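**17 Mar 2020, Sistmont, tray bench**

Hand grippers again all morning, two operators on tray setting for the Wesau canteen line. Same layout as January: one tray, bowl on its saucer, spoon, chopsticks. The trays are the ones with Rabbit printed in the corner, as Wesau wants their own stock used from the start.

Count on the log is 141 runs usable, 17 thrown out. Running total 3171. Most of the thrown-out ones are chopsticks. The bowl gives very little trouble.

Asked both operators what they'd want written down. First answer was wrists. The grippers are heavier than they look and the right one has its cable pulling on it the whole time. By the second hour people hold their elbows in against their ribs and the movements get shorter, which will show in the data. Going to 2 operators swapping every half hour from tomorrow. If that isn't enough we shorten the shift.

Second answer was about the job itself. Both came over from the Zodcombe kitchen, where they set trays by hand, and both said they now have to think about things they never used to, such as which chopstick goes first and where the spoon handle ends up.

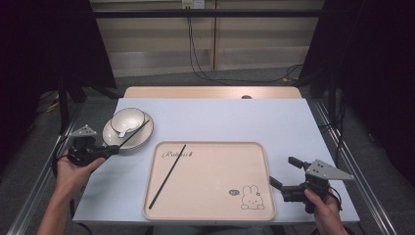

Bench, then the tray from gripper level:

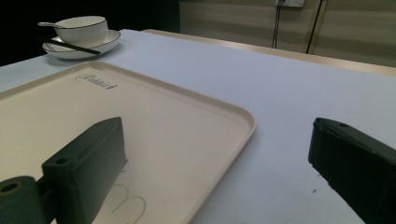
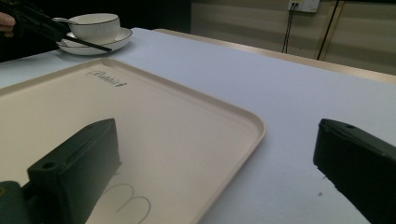
Wesau's plan as I understand it: the arms take over setting on the early shift only. The people on that shift move to checking and restocking, same hours, same grade. I was told this on the phone and have not seen it on paper. The operators here have heard a different version, that checking will be one person per line where setting was three. Need to get that cleared up before we ask anyone else from Zodcombe to come over. I don't think it's fair to have them teaching the thing without knowing.

Also raised: who stops the line when a setting is wrong. At present whoever sees it puts it right and carries on. With arms on the line that means a stop, a reset and an entry in the log, and the early shift has no slack for it. Frade say their controller can pass a bad tray through to the end and flag it. Better, if it works. Ask for a trial.

To do:

- swap timer for the bench
- lighter cable for the right gripper, or clip it up along the forearm
- write down the chopstick order the operators settled on, in their words
- email Wesau re early shift numbers, copy in Zodcombe
- Frade: date for the pass-through trial

Cloth needs changing before the afternoon session.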